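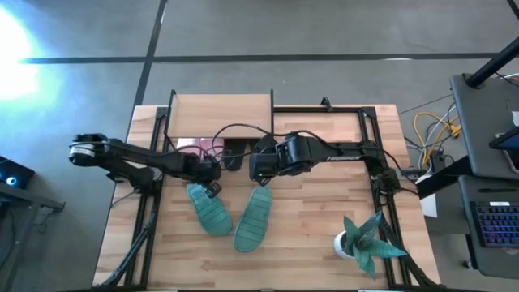 最終更新日:3/17/23

# Flunauの靴工場Nellerと革なめし工房の見学

昨年の10月、Flunauの靴産業公開日に行ってきた。町にある靴と革の工場が年に一度、一般の見学者を受け入れる日で、申し込みはほとんどの会場で要らない。自分が回ったのは靴工場のNellerと、革なめしのGrajales、それに駅裏の靴資料室。遅くなったが、メモをもとに書いておく。バスの時刻と料金については、その後わかったことを今回書き足した。

## 行き方

Flunauへは、Lekthorpeで支線に乗り換える。支線は本数が少なく、乗り換えの待ち時間が長い。Lekthorpeの駅には待合室と売店があるが、売店は昼前まで開かなかった。朝食は乗る前に済ませておいたほうがいい。車内は空いていて、川に沿って走る区間が続く。左側の席のほうが川がよく見える。

Flunauの駅前から工場地区までは歩ける距離だが、途中に長い上り坂がある。公開日は無料の巡回バスが出ていて、駅前、Neller、Grajales、資料室の順に回る。帰りの最終は思ったより早く、夕方まで工房にいると歩くことになる。自分は歩いた。下りなので苦にはならない。

受付は駅の隣の公民館にあり、地図と会場の一覧をもらえる。地図は工場地区の道が一部省略されていて、Grajalesの入口が実際とは反対側に描かれていた。建物の裏の川沿いの道から入るのが正しい。

## Neller

Nellerは町でいちばん大きい靴工場で、サンダルと作業靴を作っている。見学は案内係つきで、1組最大11人。整理券は朝のうちになくなるので、ここを最初にした。

最初に通されたのは裁断室。革を台に広げて傷の位置を確かめ、抜き型を置く場所を決めていく。案内係によると、新人がいちばん時間をかけて覚えるのは、型を当てるこの段取りだという。革は部位で伸び方が違い、甲に使うところと内張りに使うところを同じように取ると、履いたときに形が崩れる。左右の一足分は、なるべく近い場所から取る。色の差を出さないためで、染めた革でも離れた場所から取ると並べたときにわかるそうだ。見本を2枚渡されたが、言われても自分にはよくわからなかった。

次が縫製室。ミシンの音が大きく、案内の声が聞き取りにくい。後ろのほうにいると説明はほぼ聞こえないので、前に出たほうがいい。ベルトの端を折り返して縫う工程を見た。縫い始めの位置が少しずれると、留め具の穴の位置までずれるとのこと。縫い終わったベルトは束にして箱に入れ、次の部屋に回す。

底付けの部屋は接着剤の匂いが強い。換気はしてあるが、匂いに弱い人は入口で待つこともできる。接着剤を塗ってから貼るまでに置く時間があり、夏と冬で変えているそうだ。貼り合わせたあとは圧着機にかける。靴型の棚が壁一面にあり、廃番になった型も捨てずに残してある。修理の依頼が来ることがあるためで、保管している靴型は3,857個と棚の端の札に書いてあった。個人的にはここがいちばん面白かった。古い木の靴型は角が丸くなっていて、後から革を貼って太らせた跡が残っている。

緑のサンダルを見て、革の緑は色合わせが面倒だと聞いたのを思い出した。黒や茶に比べて、ロットごとの差が目につきやすいという。底の縁の色をどこまで甲に合わせるかは毎年意見が分かれるらしく、この話になると案内係の説明が長くなった。

見学のあとは直売所に出る。傷や色むらのある品が値引きされていて、かなり混んでいた。サイズは大きいほうと小さいほうが残り、中間は早く売れる。試着用の椅子が少なく、立ったまま履き替えている人が多かった。自分は手入れ用のブラシと靴紐だけ買った。

## Grajales

Nellerから巡回バスですぐ。こちらは整理券がなく、来た順に入れてくれる。川沿いに建つ古い建物で、床が滑りやすいので底の平らな靴はやめたほうがいい。公開日の案内にも小さく書いてある。

植物の樹皮から取った液に皮を漬けてなめす、昔からのやり方を続けている。槽は薄い液から濃い液へと並んでいて、皮を順に移していく。初めから濃い液に入れると表面だけが先に締まり、中まで液が通らなくなるという。槽の縁から覗くと、液は濃い茶色で底は見えない。匂いは思ったほどではなく、濡れた木に近かった。

二階は乾燥室で、革が天井から吊ってある。窓の板を開け閉めして風の量を調節する。ここの説明は壁の掲示だけだったが、乾かす速さと革の硬さの関係が図になっていて読みやすかった。急いで乾かすと縁が反り、あとの作業で伸ばし直すことになる。

一階の奥では端革の量り売りをしていた。厚さも色もばらばらで、箱の中から自分で選ぶ。財布くらいなら作れる大きさのものもある。支払いは現金だけ。近くに銀行の機械はないので、駅前で下ろしておくこと。

## 昼食

工場地区には食堂が一軒しかなく、公開日は列ができる。Nellerの社員食堂も開放されていて、こちらのほうが早い。豆のスープとパンを食べた。味は薄めで量は多い。席は長机の相席で、水は自分で汲む。

## 靴資料室

駅裏の元倉庫を使った小さな資料室。収蔵は1,138点で、展示してあるのはその一部。農作業用の木靴から戦後の通学靴まで、年代順に並んでいる。説明文は現地の言葉だけだが、受付で訳した冊子を貸してくれる。返却を忘れて出ようとしたら呼び止められた。

修理の跡が残る靴を集めた棚がよかった。踵に別の革を重ねたもの、破れた甲を裏から当て布で押さえたもの、片方だけ底を厚くしたものなどがある。履いていた人の職業がわかっているものには札がついていて、郵便配達の靴は外側の減りが目立つ。左右で減り方が違うのは、鞄をいつも同じ側に掛けていたからだろうと書いてあった。

照明は暗めで、ガラスの映り込みも強い。写真を撮るなら入口に近い側の棚のほうが楽だと思う。フラッシュは禁止。

## 料金など

- 公開日の見学はNeller、Grajalesとも無料
- 資料室は通常有料、公開日は寄付制
- 巡回バスは無料。次回から予約制になるかもしれないと受付で聞いた(追記:その後の案内では予約不要のまま)
- 荷物を預けられるのは公民館だけ。夕方の閉館前に取りに戻る必要がある
- Nellerの製造室は撮影不可の場所がある。入口の表示を確認のこと

## 回る順番

整理券のあるNellerを朝いちばんにして、昼を社員食堂で済ませ、午後にGrajales、最後に駅に近い資料室という順で無理なく回れた。資料室は閉まるのが遅いので、列車を待つ間に入ってもいい。帰りの支線は混んで、Lekthorpeまで立っている人もいた。乗り換えの待ち時間に売店に寄ったが、温かいものは売り切れていた。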